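Lisulard Open Day – Demonstration Area Safety Checklist
Jarnville building, ground floor
Walked on Sunday, before doors and again after the last group. Comments are mine and run on a bit, so please bear with me!

1. Entrance and walkway
Clear route from front door to demonstration area: OK
Floor free of trip hazards: OK after correction
Comment: The mat inside the door had a curled corner, and we have all stepped over it so many times that we stopped noticing. I swapped it for the flat one from the Bretham office. Could we please keep that one? It's a much better mat.

2. Visitor line
Floor tape in place and easy to see: OK
Nearest visitor position at least 45 inches from the table: OK
Comment: Measured from the front rail, with the tape measure held at floor level. Younger visitors do creep forward when something interesting happens – I did it myself the first time I saw cloth being handled – so the host should stand at the end of the line where the children gather, and leave the talking end to somebody else.

3. Group size
Limit of 7 visitors at the table per session: OK
Comment: The two o'clock group came as one big family and did not want to be split up, which I quite understand. We gave the second half the seats by the window and ran the whole thing again for them. Everyone was lovely about it.

4. Emergency stop
Button within reach of the host: OK
Tested before doors: OK
Tested between sessions: Missed once
Comment: The missed test was before the noon session, when we were running behind. I would sooner start late. Both arms have to be tried, one after the other, and the result written on the card before anybody is let up to the line.

5. Arms and mountings
Base plates tight to the front rail: OK
Cables free to move through the full reach: OK, see comment
Wiring at the bases tidy: Needs attention
Comment: The purple cables have plenty of slack, and they need it, but the loop on the right arm swings out wide past the elbow. Please watch it through one whole cycle before visitors come in. The small colored wires down by the bases could do with a proper cover before February.
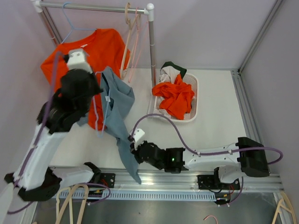
6. Garments, hangers and basket
Clothes free of pins, loose buttons and long drawstrings: OK
Hangers checked for cracks: One removed
Spare hangers stored away from the arms: Needs attention
Comment: I do love the clothes demonstration, and so did the visitors, who all seemed to have opinions on how a shirt ought to go on a hanger. The spares want a box of their own, though, well back from the front edge, so that no one is tempted to reach in and hand one over. Refilling the basket is a job for the host only, with the arms stopped.

7. Noise, light and comfort
Host can be heard without shouting: OK
Lighting steady over the table: OK
Seating for visitors who can't stand long: OK, more wanted
Comment: The Bjarnason folding chairs are sturdy and didn't pinch anyone's fingers. Two more by the window would be a kindness.

8. Paperwork
Visitor leaflets: OK
First aid box checked: OK
Comment: We had 2,000 leaflets printed and the boxes were stacked in front of the first aid cupboard, of all places. Moved to the hallway closet, bottom shelf.

Result: Fit to open, with the items under 5 and 6 to be put right before the next open day. Copy to the Bretham office, and one on the clipboard by the door.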